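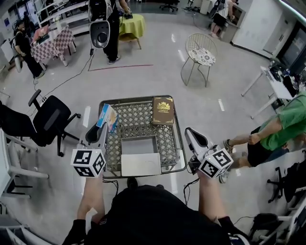

The letters should stay handwritten, Stela Zamfir told the parents' evening in March, even when the spelling is not yet correct and the lines go up the page.

Gunham Elementary School will continue its Class Letters program for a second year. In the program, each pupil in grades two to four has a pen friend of the same age at Punel Primary School and writes to this friend every second week. During the first year, 131 pupils of the two schools exchanged 2,763 letters and postcards.

Each class has its own mail box near the door. On mail day, one child is the letter carrier and brings the envelopes to the desks before the first lesson. The children read alone first, then with a partner, and after this they start their answer. The teacher does not correct the letters with red pen. She writes down the words which many children find difficult, and these words become the spelling list of the next week. 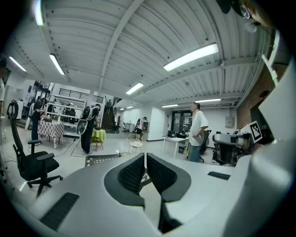
The first answers were very short, often only a name, a pet and a favorite food. By spring, many pupils filled two pages and asked questions of their own — how long the winter is in Punel, or what one can buy in the school shop.

"I have in my class a boy who did not like to write even one sentence," said Wajid Lashari, third grade teacher at Gunham. "Now he asks me for a second sheet of paper, and I am very glad to give it."

The stamps and envelopes are paid by the Lungu bookstore, which has also given nearly 600 sheets of lined paper for the new school year. From the fall, first grade will join with picture postcards, and 200 blank cards are already ordered for them.

Parents who can help with the sorting of the mail are invited to write their name on the list at the school office. The sorting takes place at 8:15 in the morning on mail days — no experience is needed.

Contact for press and parents: Teodor Rusu, school office, Gunham Elementary School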